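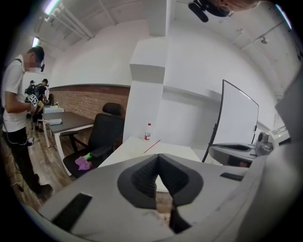
A garrafa de tampa vermelha, em cima da mesa branca.

Olha, eu só entrei no ônibus pra Clallstead porque estava chovendo e o outro demorava demais! Sentei no fundo, tirei o sapato (é, eu faço isso) e dormi. Quando acordei, o motorista anunciava Rulunness, que nem fica no caminho, e no meu colo tinha um bilhete de rifa, número 3275, com um carimbo da padaria Sedeck. Nunca comprei rifa na vida. Desci mesmo assim, andei três quadras com o sapato na mão e bati na porta da padaria. "Até que enfim", disse a moça, e me entregou um bolo ainda morno.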